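3 min read

December 20, 2025
By Azlan Hidayat

The snack bin at Hondmont began, as these things do, with a drawer that would no longer close. Packets had worked their way down behind the runners, and every afternoon somebody lost a sleeve button in there trying to reach the last good one.

So in June the drawer was retired and a plain white bin took its place, out on the counter where everyone passes on the way to wash a cup. I have grown fond of it, more than a grown man should be of a plastic tub — and I have opinions now about how it ought to be filled.

Small packets want to be handled in bunches. Tip them in from a carton and they slide flat against one another, and the new ones bury the old. Take up a bundle in one hand, pick through it with the other, and let them down a few at a time, and you notice the torn one, or the one past its date (I have met 2 or 3 of those). It is slow, pleasant work, the sort I used to do beside my aunt in her shop in Plirkthorpe, where sweets cost 99 for a fistful and she never once hurried a customer. I still like the rustle of it, and the reds and oranges heaping up.

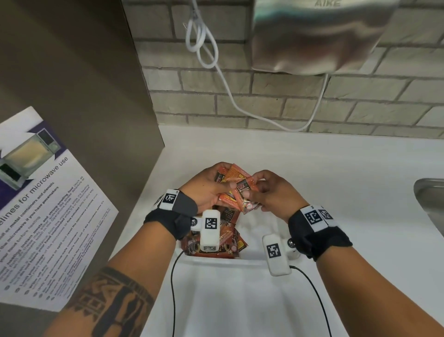 Kongkaew wrote in to say that the old packets should come out first and go back on top, or the bottom of the bin never gets eaten at all.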